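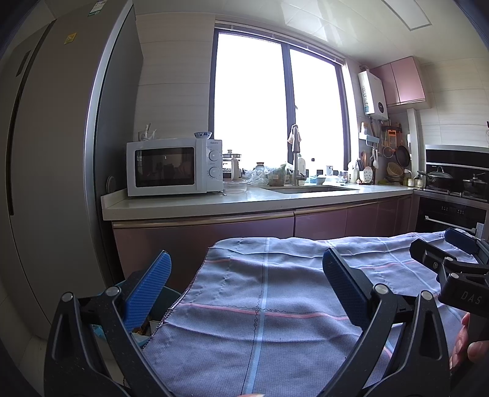
Waffle-weave towel, lavender gray with blue and pink stripes.

Kitchen Towels and Peel: a Small Gallery
Posted Friday, February 27, 2026, by Nusrat Dogar

Shagufta Kazmi has been reading my notes on towels from the kitchen at Fledthorpe. The notes themselves are still on the main page and have not changed.

The towel is one of a set of 6. I bought them for drying glasses and they ended up doing everything else, mostly going under fruit and vegetables while I work. The weave is fine enough that it does not catch on a knife tip. There is a dark overcast edge, and some loose dark threads near the spot where a blue stripe crosses a pink one. I wash mine warm with the dishcloths and skip the fabric softener, which makes a waffle towel slow to soak anything up. The wrinkles do not bother me and I have never ironed one.

The tall refrigerator is on the left as you face the counter. It came with the kitchen.

Orange peel is what I get asked about most in winter. I take it off in large pieces and set them on a towel before deciding what to do with them. Wide pieces are easier to trim, and the thin curled ones can go straight into a jar of sugar.

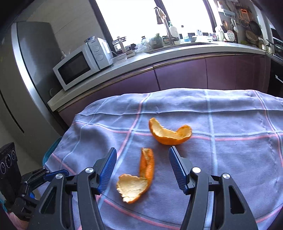

For candied peel I scrape off some of the pith with a spoon, but not all of it — a little keeps the strips soft. Then they are simmered in two changes of water before any sugar goes in. Dried peel is less work. Leave it on a rack for a few days until it snaps, and keep it in a closed jar away from the stove.

The window over the counter gives the best light in the house, and I do most of the cutting at the table facing it. The microwave stays down by the refrigerator, out of the way of the sink.

More pictures will be added when the marmalade is done.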